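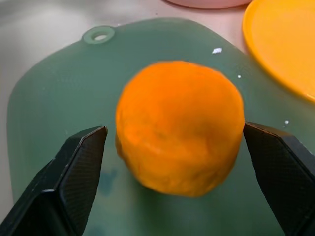 Sharing a prep kitchen with a robot arm is mostly a matter of tidying up before it starts. Ours at Skirnico came in August, on the understanding that it would do the fruit and we would do the thinking, and most of the thinking so far has been about chopping boards. An orange sitting on a pale green board, with a black finger on either side of it, is an easy thing for anyone to find. Put the same orange on the orange board and you may as well go and have your tea. Little white specks on the board don't seem to bother the arm at all, so wiping them off is still a job for a person with a cloth.

What we've learnt at the Jastivley site, for anyone about to get one:

Sort the fruit first. The arm likes them round. The ones with a flat bottom and a bulge on one side it will usually manage, but twins and anything with a leaf on go in the hand crate. We logged 643 oranges in the first trial and passed 78 to the hand crate, where they were peeled by people who had been told they'd be freed up for more interesting work.

Keep plates back from the board. If you want one nearby, put it past the far corner, where you can still reach it.

Clean the finger pads at every break. The grip pattern collects zest like a grater does. Use a soft nail brush and warm water, then dry them properly. The Irnon leaflet says a damp cloth will do. The Irnon leaflet has not met a satsuma.

Agree who is minding it. On our rota this is now a proper line, "Arm", between "Pots" and "Bins". It suits people with bad wrists, and two of ours who had gone off peeling altogether have asked for it permanently. It does not suit anyone who likes a chat, as you have to watch the thing.

Don't cut the prep hours in the first month. The managers did, and put them back.

Keep your paring knives sharp. You'll use them less, and a knife left in a drawer goes blunt out of spite. Once a fortnight on the stone is enough.

Next up is the Rao trolley, which is meant to bring the crates in from the cold store by itself. There is a step.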